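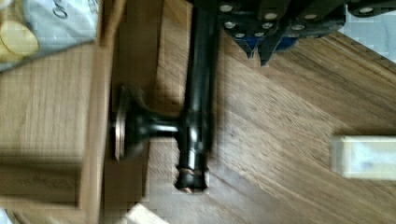
Ticket: Laryea countertop organizer, drawer binds and knob rod turns
Product: Laryea (Tivari Home), one-drawer, wood
Opened by: Dela Lamptey
Assigned to: Ayuba Essien
Status: Waiting on part

Dela Lamptey, 8:50 am
I bought the Laryea in May to get the small stuff off my kitchen counter. The box says the drawer is "smooth for life" and tested to 1,000 openings. I'd like to know who did the testing. Mine started to catch after a few weeks. It comes out fine for the first few inches, then the left side drags and the right side keeps going, so the whole drawer ends up crooked. If I push it back in without lining it up by hand, it stops short.

Second problem, maybe related: the metal rod across the front, the one both knobs sit on, has started to turn. The knobs turn with it. They don't come off, but every time I pull on one I feel the rod roll first and then the drawer moves.

I have already read the help page. It says to "remove excess weight." I keep tea bags in there.

Ayuba Essien, 10:15 am
Hi Dela, thanks for the clear write-up. Sorry the drawer is giving you trouble. Before we look at parts, could you please try the following:

1. Take everything off the top and out of the drawer.
2. Pull the drawer all the way out and wipe the runners with a dry cloth.
3. Rub a little plain candle wax along both runners.
4. Check that the counter is level under the organizer.

In most cases a dragging drawer comes down to crumbs or an uneven surface.

Dela Lamptey, 12:30 pm
Crumbs. All right, I did it, so that we can cross it off.

Steps 1 and 2: emptied, wiped. There were a few crumbs, I'll give you that much. Not enough to stop a drawer.

Step 3: waxed both sides. It drags more quietly now.

Step 4: the counter is stone-look and as flat as anything in this house. I put a level on it in two directions. I also moved the organizer to the dining table, which is a different surface in a different room, and the drawer caught in the same place.

Then I put it back and tried it with things on top, the way a person would use it in a kitchen.
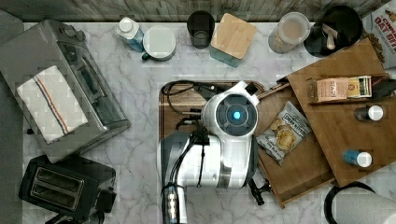
Same result with a load as without one, as far as I can tell. I did not keep the chips in the drawer, before that gets added to the list of causes. I also ran it with nothing nearby at all, everything pushed back to the wall, in case you were going to tell me a dish towel got caught in it.

So the weight advice and the crumbs advice are both done. What else have you got?

Ayuba Essien, 2:05 pm
Thank you for going through all of that. I wasn't going to ask about the towel, I promise.

The rod is what interests me now. On the Laryea the rod is held by a screw at each end, from the inside of the drawer front. If one screw backs out, the rod can turn, and the front can also shift a little on that side. A shifted front would explain the drawer going in crooked. Could you look inside the front, behind each knob, and tell me whether both screws are flush? A photo with the drawer open would help too, from straight on if you can.

Dela Lamptey, 4:40 pm
I have my doubts, but I looked. The right screw is flush. The left one sticks up by 5 mm and spins freely when I put a screwdriver on it. It won't bite. So either the hole is stripped or it was drilled too big to begin with. I've never touched that screw before today, and I'd like that noted, because I know how these conversations go.

Photo is attached. I tried a straight-on one and could see less, so you're getting this one.
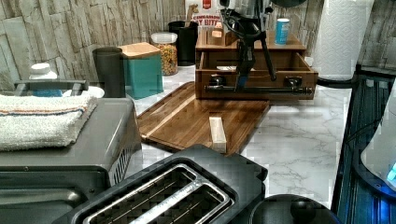
Organizer with the drawer open, rod and both knobs on the front.

The left side is the one that drags. I also don't understand why a rod that gets pulled on every day is held by screws this short. My old Gondel bread box has bolts that go right through, and it was secondhand when I got it.

Ayuba Essien, 5:10 pm
Noted that the screw was untouched. A screw that spins without catching does point to the hole, and you are covered for that. The photo doesn't show me the inside of the front, so I'm going by what you wrote about the screws.

I can offer two things:

-- a repair kit (two longer screws, two wood plugs, a small tube of glue), which we can send right away
-- a replacement drawer front with the rod already fitted, which is on back order

Dela Lamptey, 5:25 pm
The kit sounds like me doing your assembly for you. How long is the back order? And is the new front drilled by the same people, to the same size?

Ayuba Essien, 5:50 pm
22 days is the current estimate. The newer fronts come from a different shop, Irkov, and use the longer screws. I don't have a failure rate for them to give you.

Dela Lamptey, 6:05 pm
That's the first answer in this thread I fully believe. Send the front. Send the kit as well, I'll use it in the meantime, and if it holds I'll say so here.

Ayuba Essien, 6:20 pm
Both are on your order at no charge. Please leave the plugs to set overnight before you put the screws in, and don't pull on the knobs until then.

Internal note, A. Essien
Customer has done weight, crumbs, wax and level. Do not ask for these again. Left screw hole will not hold, drag is on the same side. Cause not proven, the runner on the left has not been checked with the front removed. If the new front fits and it still drags, replace the whole unit. Help page still gives "remove excess weight" as the first step for this model; asked the web team to move the screw check above it.

Dela Lamptey, 9:15 am
Kit came. Plug in, glue set overnight, new screw in. The rod no longer turns. The drawer still catches on the left, less than before, in the same spot. Keep the ticket open until the front gets here.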